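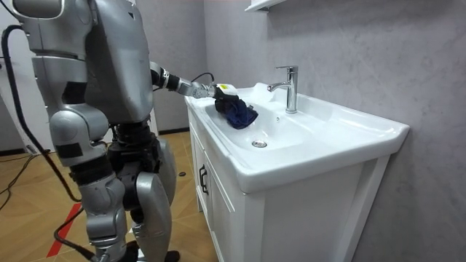 Vol. 2, p. 213

Stinent wiping method

The Stinent method is a way of teaching a humanoid robot to wipe curved household surfaces, mainly bathroom sinks. It was developed at Ikthorpe by a group under Maiximiliano Cabral and is named after the control program it runs on. The robot is shown a wipe by a human operator, and the program then tries to repeat it with a cloth held in the gripper.

Cabral's group reported 47 trials on a white ceramic sink set in a two-door cabinet, and counted 18 as complete. What "complete" means is open to argument. The trials were scored by the same people who ran them, and no measure of dirt removed was given -- only the share of the basin the cloth had passed over.

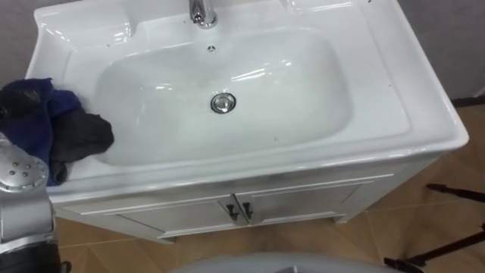

Sink top, basin and dark cloth, Ikthorpe trials.

A later attempt at Medina used the same program with a different basin and could not match the figure. Supporters blame the thinner cloth. The Medina authors thought it likelier that the program had learnt one sink, and their view has not been answered in print.

The method is sometimes confused with Plernum, an older routine for flat worktops that uses no human demonstrations.

See also: Contact force; Learning from demonstration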